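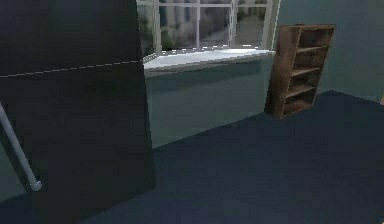 Sim room, wrist camera view, with the Esov profile loaded. Bookshelf leaning, shelves empty.

Posted by Odair Rezende, 06/09/2020

So I have been comparing wrist cameras in simulation, which is a hobby you can explain at a party exactly once. The plan was to settle on a camera profile before I spend real money on the real thing, and the two contenders were Esov and Dosura. Same arm model, same room, same controller (Follik, still on the old branch, don't write in).

The room came with the Chornovol scene pack. It has a nice big window, a navy floor, teal-gray walls and a bookshelf with nothing on it that leans like it has had a long day. I was going to straighten the shelf and then decided I liked having something crooked to test against. If a pose estimator tells me that thing is upright, I want to know early.

Esov first. Narrow lens, decent at range, terrible manners up close. A big dark panel fills the left side of the view, and the auto exposure has to choose between that and a window sill that is by far the brightest thing in the room. It goes with the sill. Everything low and to the left sinks into near black, including the area under that pale gray rod, where I would very much like to see what I'm about to hit.

Then there's the dashed line across the upper part of the panel. I spent most of an evening on it. Looks like a seam, or a rendering artifact, and I've changed the shadow settings, the mesh and my opinion of the mesh. Still there. The little bright specks along the back of the sill I have decided to live with.

Dosura is wider and gives you more floor, at the cost of straight lines being more of a suggestion. I ran 100 reaches toward the second shelf with each profile. Esov missed 7. Dosura missed more than that, nearly all of them on the window side, and I stopped writing them down when I noticed I had the wrong distortion file loaded for the whole batch. So that's a rerun.

Follik, meanwhile, logged 883 warnings in one night, every one of them the same warning about a joint limit I had set myself in November and forgotten.

Current standing: Esov, narrowly, with manual exposure – auto is hopeless in this room. Next up is the rerun at 300 reaches each, with the correct file, and maybe some books on the shelf so the gripper has something to go and get. The Chornovol pack has a folder of them. They all have the same spine.

Filed under: cameras, simulation, things I should have checked first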